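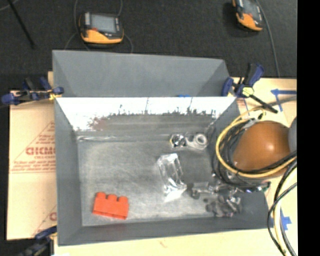 The Toy Library That Wants Its Dragon Back

The Drusolico Toy Library lends to 598 families, and on Friday afternoons most of them seem to be in line ahead of you. Crescencio Moya works the desk with the calm of a man who has been handed a sticky xylophone before.

Members may keep a toy for three weeks. A plush dragon went out in July and has been renewed by phone ever since, by a caller who sounds about five.

"We could send a letter," Moya says. "She'd only color on it."

Late fees are a quarter a day, capped at two dollars. Wen-hsiung Chow, a father of twins, considers this the cheapest rent in town and has a drum kit he would like to return early.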